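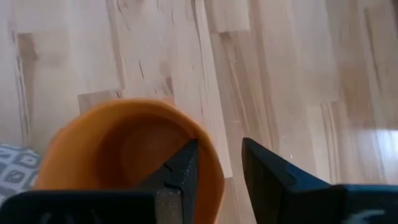 Figure 3. Wrist camera view during a floor-level task with a soft object. The gripper is open and the orange item lies against the left finger.

3.2 Collection of demonstrations

Demonstrations were collected at the Eltham site in August, using two methods. In the first, the operator held the arm behind the wrist and moved it through the task by hand, with the motors set to offset its weight. In the second, the operator worked from a separate desk with the Loltden hand controller and saw only the wrist view. Both methods wrote joint positions, finger opening and camera images to the same Driline recorder, so that the later stages of training did not depend on how a demonstration had been given.

Soft objects were included on purpose. A rigid block can be treated as held once the fingers stop closing, but a folded or hollow item may give way under one finger while the other has yet to meet it. Figure 3 shows an arrangement of this type: the material wraps past the tip of the left finger and a gap remains between the two tips. Operators were asked to correct such positions in their own way and were given no fixed routine. The corrections were kept in the record - including those that led to a second or third attempt - and were marked as part of the demonstration.

Each operator completed 50 practice attempts by remote control before any data were kept. No practice was required for hand guiding. After removal of records with missing images, 1,903 demonstrations remained across both methods.

Hand-guided records were shorter and contained fewer pauses. They also contained sudden changes of wrist angle, which the arm could not always repeat at full speed. Remote records were slower, and operators often stopped above the object before lowering the fingers. We did not trim these pauses. Following the approach used in the Le Goff trials, each pause was given a lower weight in training, and the images within it were retained. The effect of this choice is examined separately for the 2 methods in Section 4.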